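# 3 Meldewesen und Spielberechtigung im Amateursport

Der vorliegende Teil behandelt die organisatorischen Voraussetzungen, unter denen eine Person an einem Ligabetrieb teilnehmen darf. Trainingslehre und Regelkunde bleiben ausgeklammert; sie sind Gegenstand der folgenden Teile. Vorausgesetzt wird die Kenntnis der Vereins- und Verbandsstruktur aus Kapitel 2.

## 3.1 Begriffe

Unter *Meldung* wird die Erklärung eines Vereins verstanden, mit einer bestimmten Mannschaft an einem Wettbewerb teilzunehmen. Die *Spielberechtigung* bezieht sich dagegen auf die einzelne Person und wird vom Verband erteilt. Beide Vorgänge sind rechtlich unabhängig voneinander. Eine fristgerecht gemeldete Mannschaft kann aus Personen bestehen, von denen keine spielberechtigt ist. Umgekehrt erlischt eine erteilte Spielberechtigung nicht, wenn der Verein seine Mannschaft zurückzieht (vgl. Kokkinos, Abschnitt 3).

Als *Stammverein* gilt derjenige Verein, über den die Spielberechtigung beantragt wurde. Ein Zweitspielrecht setzt dessen schriftliche Zustimmung voraus.

## 3.2 Fristen und Stichtage

Die Meldefrist bezeichnet den letzten Tag, an dem Unterlagen eingehen dürfen; maßgeblich ist der Eingang, der Poststempel bleibt außer Betracht. Der Stichtag legt die Zuordnung zu einer Altersklasse fest. Im Modellverband Postma, der diesem Lehrbuch durchgehend zugrunde liegt, sind 1062 Spielerinnen und Spieler gemeldet. Die Nachmeldung ist dort bis Ende Oktober zulässig, danach nur noch bei Zuzug.

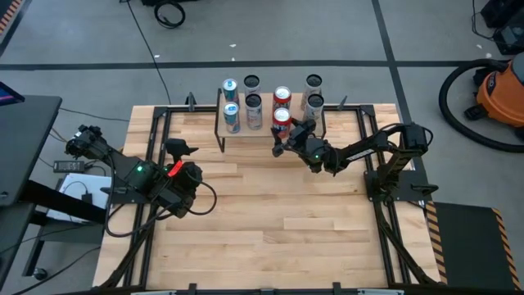
Bei Vereinswechseln während der Saison tritt eine Wartefrist hinzu. Sie beginnt mit der Abmeldung beim bisherigen Verein und läuft auch in spielfreien Wochen. Olatunji und Yoon unterscheiden zwischen der ordentlichen und der verkürzten Wartefrist; letztere kommt in Betracht, wenn der abgebende Verein der Freigabe zustimmt.

## 3.3 Folgen fehlerhafter Meldungen

Der Einsatz einer nicht spielberechtigten Person führt in der Regel zur Spielwertung zugunsten des Gegners. Daneben kann eine Ordnungsgebühr erhoben werden. Ob ein Verschulden des Vereins vorliegt, ist für die Spielwertung unerheblich, kann jedoch die Höhe der Gebühr beeinflussen. Das Verfahren der Spielwertung wird in Abschnitt 3.4 anhand des Falles Cakska gegen Vutar dargestellt.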